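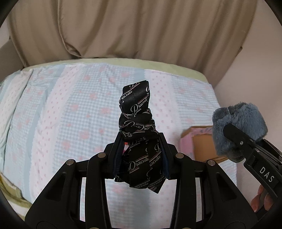
Hemano Get Loud on Their Own Terms

Two songs into the new Hemano record, the drums drop out completely and you hear four voices yelling into what sounds like a stairwell. Then the whole band slams back in, faster than before, and if you're anything like me you will play that ten-second stretch again before you let the song finish. I've had Elivura for a couple of weeks now and I still haven't gotten through it without backing up at least once.

For anyone just catching on, Hemano play the kind of wiry, sped-up punk that got passed around on dubbed tapes long before these four were old enough to drive. They formed in Millet, a town with one all-ages room and a lot of empty storefronts, and they spent their first year playing that room so often that the kids up front knew the words before there was anything to buy. The demo came out in December with a photocopied sleeve and 95 copies to its name. Good luck finding one! The last I saw change hands went for a stack of seven-inches and a pair of boots.

Elivura is the band's first full-length, out on Nusuvent, and it's a big jump. The demo was all elbows, everybody playing at top speed and hoping to meet up at the end. The songs here breathe. "Porch Light" opens with a bass line that wanders along by itself for a good long while (it's the prettiest thing they've written) before the guitars come crashing through the wall. "Second Shift" does the opposite, starting at full tilt and slowing down bar by bar until the singer is nearly talking. There's even a waltz, sort of, tucked in near the end of side one. It lasts 58 seconds and it's a riot.

What I love most is how the two guitars get along. One sits way up high, all ringing strings and little melodies, while the other chugs underneath like a truck that needs a new muffler. They swap roles on "Gravel Lot," and the handoff is so smooth that I missed it the first few times around. The drummer, meanwhile, plays like there's a bus to catch. Listen to the fills on "Neighbors" with headphones on and see if your foot can keep up.

The band tracked the whole thing in 7 days, living on gas station burritos and sleeping on the studio floor. Most of what you hear is a first or second take, and the vocals were done late at night with the lights off. Cracks and coughs got left in. At the end of "Long Division" somebody knocks over a cymbal stand and somebody else laughs, and the next song starts right on top of it.

The lyrics have grown up some too. There's plenty about being broke and bored, sure, but there's a song about a grandmother's garden that hit me harder than I was ready for, and "Tall Grass" takes on the slow emptying out of a small town without ever wagging a finger. The chorus is just the names of closed stores, shouted one after another. Live, the crowd adds their own.

And you do need to see them live. I caught them in a packed basement with a ceiling so low the singer kept one hand flat against it the entire set, and they tore through most of the album plus two older ones the crowd wouldn't stop hollering for. No banter, barely any tuning. By the third song my glasses were fogged over and I'd lost my hat (still lost, gray wool, if anyone has it).

They're back out on the road this spring, mostly halls and record shops, with a hometown show in Millet to close out the run. Doors for that one are at 6 p.m. and it's open to all ages. Get there early, since the room fills up fast and the openers are worth your time.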